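House rules for pick and place cells - what are yours?

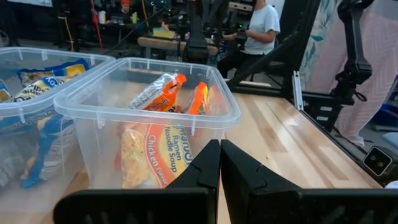 kendard_cell
Role: Moderator, Cell Setup board

I'm rewriting our bench rules and want opinions before August. Current draft:

Grippers start open and empty, every run.
Bins sit side by side, one kind of item per bin. Ramen in one, snack bags in the other.
Hands stay outside the rails while the arm is live.
Speed capped at 28 percent with people in the room.
Stop and log after 4 missed grasps in a row.

What am I missing?

moda88
Role: Member, 2,686 posts

The one-kind-per-bin rule bugs me. Real shelves are messy! If the arm only ever sees tidy bins you're writing a standard for a bench, and then it falls apart in a kitchen.

kendard_cell
Fair, but I want a baseline first. We do 100 clean runs and then mix things up.

pavliuk_fan
Role: Member

I'm with kendard on the baseline. My gripe is the clear bins - you get light bouncing off the rims, and our depth readings went nuts over it. I'd write the bin type and the lighting into the rules. Also, who can hit the stop? At Kidness we made it anyone in the room, no questions asked.

moda88
OK yes to the stop thing. Still no on 100 though, you'll be bored out of your skull by run 28.

kendard_cell
Ha, probably. Adding the stop rule and a line on lighting tonight. The 100 stays for now - bring me numbers and I'll think about it.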